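Robots

Teaching by joystick: what did we learn from the Rovon demonstration?

Those of us who took the trip to Georgiou in May to see the Rovon team at work were promised a look at "robots that learn the way apprentices do". I went along wanting to be persuaded. I came back with a good lunch inside me and most of my doubts where I had left them.

The idea is easy enough to follow. A person sits at a desk and steers the arm with a hand controller, and everything the arm does is recorded. Do this enough times, the thinking goes, and a program can work out how to do the job without the person. Slavica Delić, who looks after the teaching side, told us they had 3,411 of these recorded runs on disk. When Edin Radulović from our group asked how many had been thrown away first, she said 1,914 more, mostly for hesitating or for knocking something over. I was glad she gave us a straight answer. It is a lot of binned work for pushing toy blocks across a board.

Pushing is all it is, by the way. The arm we watched has one rod where you might expect a hand, so it can't pick anything up. The operator has to nudge a piece from one side, back off, go round and nudge it from the other.
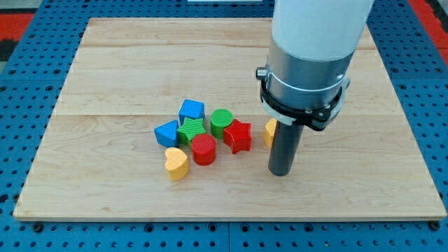
The practice board at Rovon, with stars, hearts and cylinders to be pushed about.

Mateja Yordanov was the first of us to have a go. Her job was to bring one star up to the other, and she needed up to 20 small shoves before she was happy with it. Her brother Panagiotis did it in fewer and has not stopped mentioning it. Both of them said the hard part was judging depth from the desk, and that they kept stopping short of the block or overshooting it.

That is my main worry. If the machine learns from people, it learns from people who are tired, or new, or squinting. Delić's reply was that the program evens out the bad habits given enough runs. Perhaps it does. We were shown the trained version for 30 minutes and it did some tidy work near the middle of the board. It also spent a long while prodding at the side of a cylinder with no great result, and at that point somebody suggested coffee.

I asked what would change if the blocks were swapped for something a customer might pay to have moved. The answer was a fresh set of recordings. For each new thing? "For now," she said.

Amra Zupan thinks I am being unfair and that the first washing machines were rubbish too. She has offered to write a reply for the next issue, and I hope she does. The Niruvham visit is still being arranged, so names to Edin please if you want a seat in the minibus.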